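In praise of the flat mop

I will defend the flat mop to anyone who'll listen, and I'll start with the bedroom, where most people think a quick vacuum is plenty. It isn't! Our flat in Plilcombe has 40 square metres of herringbone-look floor and I'd happily mop the lot before breakfast (I mostly do the bedroom, to be fair).

Herringbone is a wonderful pattern for this. You can't follow the planks, they keep turning on you, so you give up and go diagonally, and the whole job gets looser and more fun. I used to drag a big string mop and a bucket through from the laundry and slosh grey water into every seam. Now it's a cup of warm water, 600 mL at most, and a pad wrung out hard.

The other joy is getting in beside the bed. Ours has a sheet that hangs nearly to the floor, and hair gathers along there like it's paying rent. A flat head slides right in. Tuck the sheet up first if you can be bothered, I often can't.

My neighbour swears by a steam thing from Marance that cost her $146. Good for her, but wood-look floors and steam make me nervous, and mine has 2 parts and lives behind a door.

And yes, you'll always find a bit you missed once the light hits it. I love that part, a dark hair or a few specks showing up on the pale boards, and off you go again.

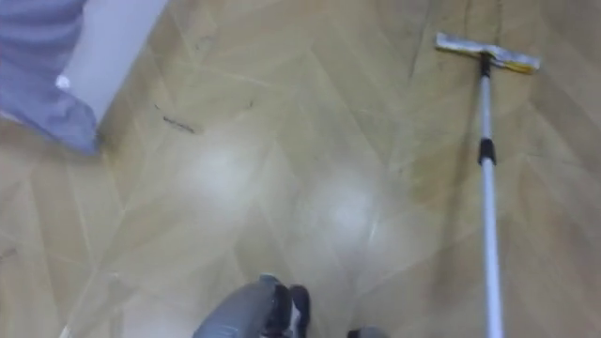 Then put the kettle on and stay off it in your socks for ten minutes.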